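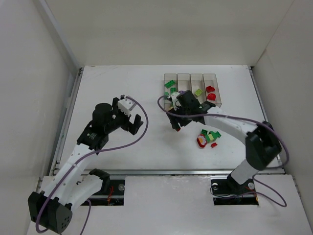 Where Outgrown Toys Go: A Study of Plastic Toys in Jernance Households

Ji-hoon Ma
Environmental Studies, final project report
May 18, 2018

Summary

This project looked at what families in Jernance do with plastic toys once their children stop playing with them. I surveyed 37 households, did follow-up interviews with 10 of them, and kept a log of the toy donations that came into the Skondent thrift store during February. Most families said they gave toys away or planned to. Far fewer had done it in the past year. The most common place for an outgrown toy was a closet, basement or garage. At Skondent, the toys that sold best were building bricks and anything else with no batteries and no single part that had to be there for the toy to work.

1. Background

The Jernance curbside program takes bottles, jugs and tubs. It does not take toys. The flyer that comes with the bin says "no toys, hangers or hard plastic items" and gives no other place to bring them. A toy that can't be given away goes in the trash.

One reason toys are hard to recycle is that they are mixed. A toy truck might have a body made of one plastic, wheels made of another, metal axles and a painted sticker. Somebody would have to take it apart before any of it could be sorted, and the material in it is worth very little. Building bricks are simpler than a truck, but they are small, and small loose pieces tend to fall through the screens at a sorting plant. Very few toys have a resin number molded into them, so even a person who wants to sort them at home has nothing to go by.

Reuse is the other option. Plastic toys last a long time and children outgrow them fast, so in theory one toy could go through several families. I wanted to find out how often that happens here and what gets in the way.

My questions were:

What do households do with plastic toys when they are outgrown?
How long do toys sit in the house first?
Which kinds of toys get a second owner through the thrift store and which do not?

2. Methods

Survey. I wrote a survey with 20 questions and handed out paper copies at the two elementary schools and the library. There was also an online version. A household could answer if it had at least one child under 13 living there. I got 37 usable surveys. Four more were left out. Two had only the first page filled in, and two came from people living outside Jernance.

Interviews. The last question asked if the person would be willing to talk. I picked 10 households to get a mix of ages of children and of houses and apartments. Most interviews were by phone. I took notes by hand and typed them up the same night. I did not record.

Donation log. The manager at Skondent let me sit in the back room while donations were unpacked on my free afternoons in February. I wrote down each toy, its type, whether it was complete, and where it went: sales floor, giveaway box or dumpster. A bag or tub of bricks counted as one toy. A board game also counted as one. By the end of the month I had 645 entries. I left out stuffed animals and books. At the end of each week I checked the shelf tags to see what had sold.

Online listings. I planned to compare prices on Terinura, the resale site that several families mentioned, but listings there disappear when they sell and I could not tell sold from withdrawn. I dropped this part. A few comments about Terinura from the interviews are in section 3.

3. Results

3.1 What families say and what they have done

The survey asked what the household "usually" does with outgrown toys, and later on what it did with the last toy that was outgrown. The answers did not match. Nearly everybody checked "give to friends or family" or "donate" for the first one. For the second one, the most common answer was "still have it."

When I asked about this on the phone, people did not seem surprised. One mother said she had two bags for Skondent in the trunk of her car and they had been there since before the holidays. A father said the toys were "basically donated," and then that they were in the crawl space.

Reasons for keeping toys fell into a few groups. Saving them for a younger child was the biggest. After that came not wanting an argument with the older child, missing parts that might turn up, and no time to clean them. Some families were keeping a toy because it had been expensive, or because a grandparent had given it and would ask where it was.

3.2 How long toys wait

People had trouble answering this one. Many wrote "years" without a number. From the interviews, the usual pattern was that a toy moved in stages — from the bedroom floor to a bin, from the bin to a closet, and from the closet to the basement or garage. Each move happened when there was a need for the space and not when the child stopped using the toy. Moving to a new house was the one event that cleared everything out. The three interview families who had moved recently had all thrown away toys that they said were fine, because the moving date came before they got around to donating.

Families in apartments gave toys away sooner than families in houses. I only talked to three apartment families, so this should be read as a guess.

3.3 What came into the thrift store

The largest group in the log was small figures and playsets, usually with pieces missing. Vehicles were next, followed by baby and toddler toys, games and puzzles, building bricks, pretend food and kitchens, and outdoor toys. February is not a good month for outdoor toys.

Completeness made the most difference for games and puzzles. The store will not put out a puzzle unless the box is taped and marked complete, and there is not enough time to count pieces, so most went to the giveaway box. Battery toys were tested with batteries from a drawer. If nothing happened they went in the dumpster, including some that probably needed only a cleaned contact.

Bricks were handled differently from everything else. They came in shoeboxes, ice cream tubs and zip bags, often with other things mixed in (coins, crayons, doll shoes, once a key). The staff dumped them out, pulled out whatever was not a brick, and sold them by the bag. No brick bag that I tagged stayed on the shelf longer than a week. The manager said that bricks are the only toy people call the store to ask for.

3.4 Friends, neighbors and Terinura

The thrift store is only part of the picture. In the interviews, more toys had gone to cousins and neighbors than to Skondent. These handoffs were quick and nobody cleaned or counted anything first. Several people said they felt fine giving a puzzle with one piece missing to a neighbor but would not donate it.

Four of the interview families had used Terinura. They used it for large items such as play kitchens and ride-on cars. For small toys they said it was not worth the messages back and forth. One person had sold a marble run to a buyer on Murín Street, two blocks away, and they now trade clothes.

4. Discussion

The main problem in Jernance does not seem to be that people refuse to pass toys on. The toys get stuck in the house, and by the time they come out they are dirty, incomplete or out of style, or they come out all at once during a move. A toy that leaves the house in the same year it is outgrown has a better chance.

Toys made of many equal pieces hold up well in reuse. If a bag of bricks loses five of them, it is still a bag of bricks. A playset that loses its door or its one special figure is worth almost nothing to the next family. This may be something for parents to think about when buying, although I understand that a five-year-old wants the one with the door.

I did not look at safety. Older plastic toys can contain paints and additives that are no longer allowed, and a full study of reuse would have to deal with that. Skondent turns away cribs and car seats for safety reasons but has no rule on toys.

5. Limits of the study

The people who filled out the survey chose to do it, and people who care about waste were probably more likely to. The survey was only in English. The donation log covers one month at one store, and only the afternoons when I was there. I decided the toy types myself, and some were hard calls — a garage with cars and figures could have gone in two groups. The question on how long toys are kept should have had ranges to check in place of a blank line.

6. Recommendations

Hold a toy swap at each elementary school in the fall, before the holidays. Incomplete toys should be allowed if they are marked.

Change the bin flyer so that it lists Skondent and its drop-off hours next to the line about toys.

Ask Skondent to put a "missing one piece" shelf near the door. The manager was open to trying this if somebody else builds the shelf.

7. Acknowledgments

Thank you to the staff at Skondent for the chair and the space heater, to the school offices for handing out surveys, and to all of the families who answered, including the one who mailed theirs back with a stamp.

Appendix A has the survey questions. Appendix B has the toy types used in the donation log.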